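The One-Pan Kitchen: A Gallery, With Doubts

Every January somebody tells me I own too many pans. This year it was Mariama Aryee, who runs the kitchenware swap at Ofori and has a theory that a person living alone can cook everything in one small saucepan. I have heard the theory for 10 years. I have never seen anyone stick to it past the second week, and I include Mariama, whose rack I have looked at.

Still, I said I would put up a page on small saucepans, so I have. Readers sent in their notes and I have trimmed them. My opinions are mixed in, and you can probably tell which ones they are.

What the sellers say

The Ollholm catalog calls its smallest saucepan "a complete kitchen." It holds enough soup for one person who isn't very hungry. The Clatorine people claim theirs heats evenly right up to the rim. Maybe it does. Wumpini Issahaku has used one for 2 years and says the milk still catches in the same spot every time, a little left of center.

Then there is the matter of price. I paid 20 dollars for mine at a closing-down sale and the same pan was listed at 121 in a shop across town. I put them next to each other on the counter and could not find the other hundred and one dollars.

On handles

Plastic handles get a bad press from serious cooks, who like to put everything in the oven. I don't put saucepans in the oven and I doubt most of them do either. My complaint is with the join. Ľubica Pešek has tightened hers with a butter knife so often that the screw head is worn smooth, and she was told when she bought it that it would never need touching.

On size

Odair Holanda swears a small pan boils one potato faster than a big one. I asked if he had timed it. He had not. I suspect he uses less water, and would get the same result in the big pan if he did that.

The gallery

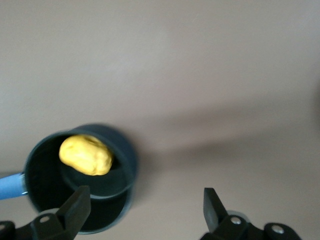 Small dark saucepan, light blue handle, one lumpy yellow item inside. Could pass for a small potato. I'd want to poke it before reaching for the salt.

The color combination I will grant them. Pale blue against a dark pan looks good on a plain tabletop, and I suspect that sells more saucepans than even heating ever did.

If you have cooked from a single small pan for a whole month, rice and pasta included, write in and say what you ate. Wumpini Dankwa is collecting the replies. So far he has one, and it is mostly about eggs.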